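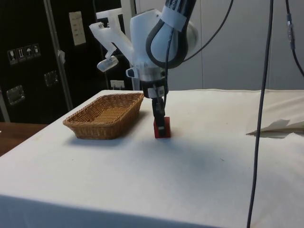

Do we need to redo the risk assessment every time somebody swaps the gripper fingers? If the new ones are a different shape, length or grip force, then you do, at least the pages on pinching and dropped parts. Like for like, just put it in the log.

I've put that at the top as three of you wrote to me separately about it!

Fidel Urrutia wrote:
> Marit, the Kunau checklist says a full review after "any change to the tool". Does that include a camera bracket? We'd never get anything done at Jarnness. Also, who signs?

Fidel, I'd say a bracket counts if it sticks out past the wrist, because it can catch a sleeve or a cable (I've done both, sorry). It's only the short form though, 2 pages, and up to 7 minutes if you know the arm. Two signatures, and please not the same person twice, Bangera lot, I did notice.

Cables are still my bugbear. Run the arm through its whole reach at slow speed before you go anywhere near normal speed, and watch the loop at the wrist while you do it. Section 4 has the wording.

Netell want our comments by the end of January, so send me yours before then, grumbles included.

Marit Solheim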